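I have been arguing with my friend Radka Živković about demo counts for most of November, and I'm still sure I'm right, so now you get to hear it too.

Her group at Droststead trained a policy on 1368 demonstrations collected with hand-held grippers, all of the same chore, all at one table. It's good! It's really good, at that table. Then they wheeled everything to a different corner and the success rate fell off a cliff. Radka's answer was to collect another 1000. At the same table, mind you.

My feeling is that we've gotten hooked on the big number because it looks great on a slide. Eldana Habte tried it the other way with her Zadadik set - far fewer demos, but spread over seven rooms and four people who all move differently (one of them is left-handed and it drove the filtering script nuts). Her policy is clumsier on a good day, I'll admit that. But it holds up in places it never saw, and I'd take that trade any Tuesday.

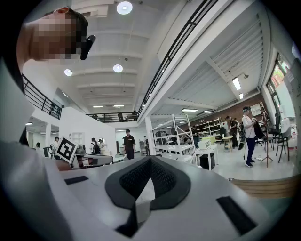

Filed under: Robot Learning, Opinion

A big room with people standing all over it, ceiling lights, a brick wall at the back, a step ladder by the shelves. I want more of that in the data! Radka says clutter like this is noise and you should earn it later, once the basic skill is solid. I say later never comes, there's always a deadline. We're having lunch next week and I plan to bring it up again before the food gets there.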